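Week 5: Updates, and how they go wrong

Good morning again, and thank you for coming back after last week's long one on file permissions. We are on to software updates, a subject most people only think about when something stops working, and I am hoping to make you a little fonder of it.

Let's start with the staged rollout. A supplier sends the new version to a small group first, watches what comes back, and then widens the circle. The reading for this week is the Plimard case, where the first group was 343 handsets out of 1,109, and you may well feel (I certainly do) that this was rather a large first helping.

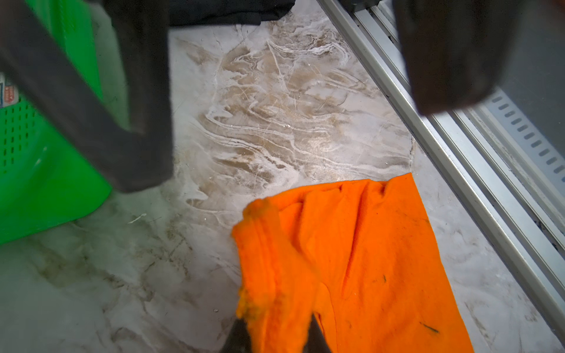 Fig. 1. Green basket with a perforated side, on a pale floor.

Now, do read Donal Ó Flaithearta's chapter on rollback before the seminar. He writes about Tully, a small scheduling program whose update changed the way dates were stored. Going back to the old version was easy enough, but the old version couldn't read the new dates, so people had a working program and an unreadable diary!

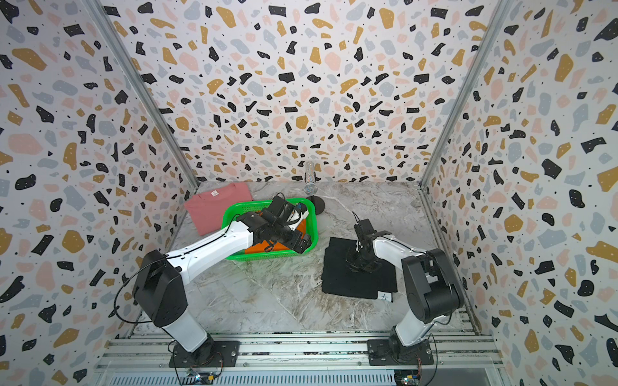

The lesson he draws is that data and program have to be thought about together, and a backup taken before the update is worth far more than one taken after. Keep that in mind for exercise 2, where you'll write an update plan for Umden and say who gets it first, what you'd watch for, and when you would call a halt.

Teodor Öberg takes the other side, by the way, and thinks small updates sent often do away with most of this worry. I go back and forth on it myself, and I'd love to hear what you make of him.

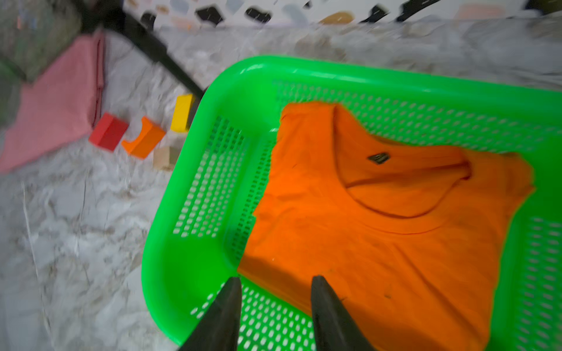
Fig. 2. Orange T-shirt in a green basket, collar label showing.

For next week: Öberg's essay, the Unduvitz release notes (skim them, they do go on a bit), and a page of your own on exercise 2. Handwritten is fine.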